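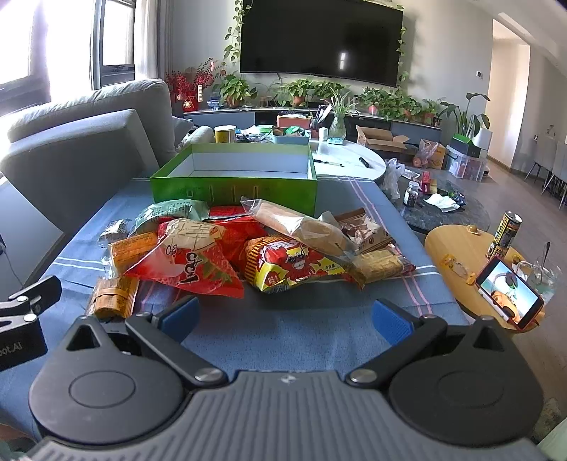 I send my sister a box of snacks every March, and this year I started early. She moved away for work and the only store near her carries the same four kinds of crackers. I put everything on the table first and decide what goes in after that. The bag with the red crab on it is for her husband, who asked for it twice. The bread roll goes in last, on top, or it gets flattened. I'm using a green gift box I saved from the holidays, with a white inside, and it holds more than I expected.

Small bars and packets go along the sides. I don't add tissue paper. It takes up room, and she throws it out anyway.

The box can't weigh more than 700 grams at the cheaper rate, so I check it on the kitchen scale before I tape it. Last year's was 746 and I had to take out a pack of cookies at the counter. I ate them in the car.

Postage went up again. I still have to buy tape and find her new apartment number, which she texted me in the fall. If there's room left I'll put in a card from the kids.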